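Last touched up in November, after another round of emails with very good questions in them. Thank you for those! If yours isn't answered here, write to us and we'll most likely add it.

# Hand-Held Gripper Comparison: Frequently Asked Questions

We've been trying out hand-held grippers on ordinary packaged snacks, in an ordinary home, and this page gathers up what people ask us most often about how we do it and what we think so far.

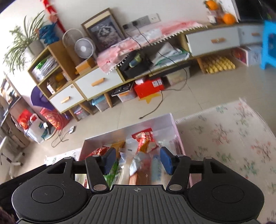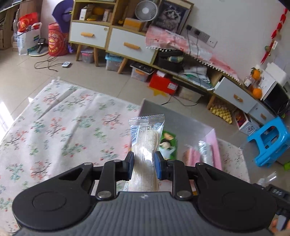

*Blue-padded fingers at work on the snack task: open over the box in the first picture, holding a clear package in the second.*

## Which grippers are you comparing?

Three of them at the moment. The Zondex is the one we started with, and it's still the one we hand to newcomers. The Herley has a stiffer trigger and a longer reach, and the Noster is the lightest of the bunch (your wrist will thank you by late afternoon). All three are squeezed by hand and carry their own camera, so what we record is the view from just behind the fingers. We also have a Dimitriou controller, but that belongs to the arm side of the project, and we'll get to it further down.

## Why snacks, of all things?

Oh, we love this question! Snack packets are awkward in all the ways we care about. A foil pouch slides, a puffed-up bag gives way when you squeeze it, and a wrapped bar wants to roll over just as you close on it. We tried wooden blocks at the very beginning and every gripper did beautifully, and we learned almost nothing. Packets are also cheap to replace, and people already know how to handle them, so we spend very little time explaining the task.

## How many grasps go into a comparison?

Each gripper gets 1000 attempts, spread over different people and different times of day. A single sitting is 100 attempts, with a proper break in the middle. We used to let people go on as long as they liked, but tired hands get sloppy, and then you're comparing how tired people are and blaming it on the hardware.

## What counts as a successful grasp?

The packet has to come up off whatever it's resting on, stay between the fingers while it's carried, and be let go where it was meant to go. If it slips and you catch it again, we log that separately as a recovery. Some teams count those as plain successes, and that's fine, but please check before you put your numbers next to ours.

## Does the finger padding really matter that much?

More than we expected, yes. In our first hundred tries with bare fingers on the Herley, 19 packets slid straight out. With soft pads on, the same operator had a much easier time, and it was the shiny foil that improved the most. Pads do pick up dust and crumbs, though, so we wipe them with a slightly damp cloth at every break and let them dry before going on.

## Should I pick packets up by the seal or by the middle?

We let people choose, and then we write down which they chose. Our own feeling is that long, narrow packages are happiest held upright with the fingers well onto the body, and that grabbing only the seal tends to end in swinging. On fat little bags it's the other way around, and a bit of crimped edge gives you something to hold.

## Why don't you do this in a lab, where it's tidy?

We do some of it there. But a lab table has even light and a plain background, and homes have patterned cloths, sun on the floor, cords, stools, and shelves full of things. If the recordings are ever going to help an arm work in somebody's living room, the camera had better see a living room now and then. We ask people to leave the place as they normally keep it.

## Sunlight keeps washing out my recordings. What do you do?

Lock the exposure before you start, with the camera pointed at the packets. A bright patch at the side of the picture will still blow out, and we've made our peace with that as long as the fingers and the packet stay clear. Of the recordings we threw out last time, 208 had glare right on the thing being grasped, so that's the part to watch.

## Can the recordings be played back on an arm?

Some can. We run them through the Dimitriou controller at half speed first, with the padding on and a hand near the stop button. Quick wrist flicks are the usual trouble, so we now ask people to move as though they were carrying a full cup of coffee.

## Which one should I buy?

If it's your first, we'd say the Zondex, mostly for its easy trigger and the fact that its pads swap out without tools. If you'll be reaching down into deep boxes all day, borrow a Herley before you decide. We're still partway through the Noster sittings and would like to finish those before saying much more.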